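Buscar en el sitio Buscar

Beber agua en clase: lo que aprendí en mi proyecto de tercer trimestre

Última actualización: viernes, noviembre 2025

Bueno, pues empiezo por el principio. Tenía que elegir un tema para el proyecto de Ciencias y estuve a punto de hacerlo sobre volcanes (otra vez, ya lo hice en primaria y me salió fatal la lava). Al final me quedé con el agua que bebemos en el instituto de Padeston, que parece un tema soso y a mí me acabó enganchando muchísimo. Lo empecé en abril, lo dejé aparcado todo el verano y lo he reescrito ahora entero porque la primera versión eran puras tablas.

La idea era comparar tres maneras de beber: botella de plástico, vaso de papel y taza de las de toda la vida. Quería saber cuánta basura deja cada una y si la gente nota diferencia de sabor.
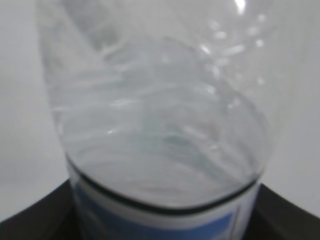

Cómo lo hice

Pasé una encuesta de 9 preguntas por las clases de mi pasillo y me devolvieron 90 hojas rellenas, que para mí es un exitazo. Algunas venían con dibujos en los márgenes. Pregunté cosas muy básicas: qué bebes, dónde lo compras, si rellenas, si tiras el envase en el contenedor amarillo o en el primero que pillas. También hice una cata a ciegas en el laboratorio, con agua del grifo y agua embotellada, y los catadores con una bufanda en los ojos (la bufanda era mía y picaba un montón, perdón a todos).

Lo de la cata tiene su truco. El agua tiene que estar a la misma temperatura, porque fría siempre gusta más y entonces no comparas nada. El primer día no caí en eso y tuve que tirar los resultados. Menudo enfado.

Otra cosa que fui entendiendo es que el material importa más de lo que yo creía. Yo pensaba que el vaso de papel era papel y punto, y resulta que muchos llevan por dentro una capa finísima de plástico para que no se empapen. Por eso no siempre se pueden echar al contenedor azul tan alegremente.

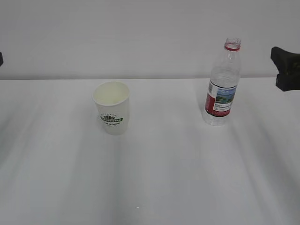

¿Y entonces dónde se tira un vaso de papel?

Depende del municipio. En muchos sitios van al resto, y en otros los aceptan con los envases si están vacíos, así que lo mejor es mirar la web del ayuntamiento antes de separar nada.

Los resultados

En la encuesta ganó la botella de plástico, y por bastante. Lo que me sorprendió es la cantidad de gente que la rellena varios días seguidos - yo incluida, lo confieso. En la cata, en cambio, casi ninguno acertó cuál era la del grifo. Hubo quien juró que la embotellada sabía a piscina.

Luego hice una cuenta muy sencilla. Si alguien gasta un envase al día, en un año son 365 envases. Ya sé que es una multiplicación de primero de primaria, pero cuando lo puse en grande en la cartulina la gente se paraba a mirarlo en el pasillo.

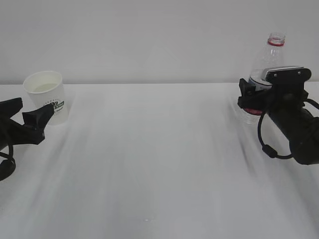
Eso sí, la cuenta tiene trampa, y me lo señalaron en la exposición con toda la razón: los fines de semana casi todo el mundo bebe en casa y del grifo, así que el número real tiene que ser más bajo. Tendría que haber preguntado por separado por los días de clase. Si repito el proyecto, esa pregunta va la primera.

También me habría gustado medir la dureza del agua con unas tiras, pero llegaron tardísimo y ya había entregado el borrador. Las tengo guardadas en un cajón por si algún curso quiere seguir.

Lo que propongo

Que pongan una fuente en la planta de arriba, porque ahora solo hay una abajo y en el recreo se forma una cola tremenda. Y que cada uno se traiga su taza o su botella rellenable. Yo llevo un mes con taza y lo único malo es que hay que fregarla (y que en la mochila abulta).
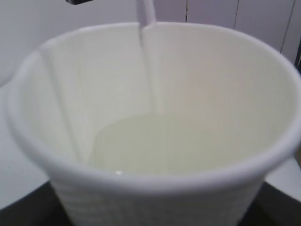
Figura 4. Taza o vaso blanco, visto desde arriba.

Para terminar, las notas sueltas de mi cuaderno que no supe dónde meter: el agua del laboratorio sale un poco blanca al abrir el grifo y se aclara sola en un momentito, son burbujas de aire. La máquina del pasillo no tiene vasos, solo botellas. Y la cartulina sigue colgada junto a secretaría, por si alguien quiere verla.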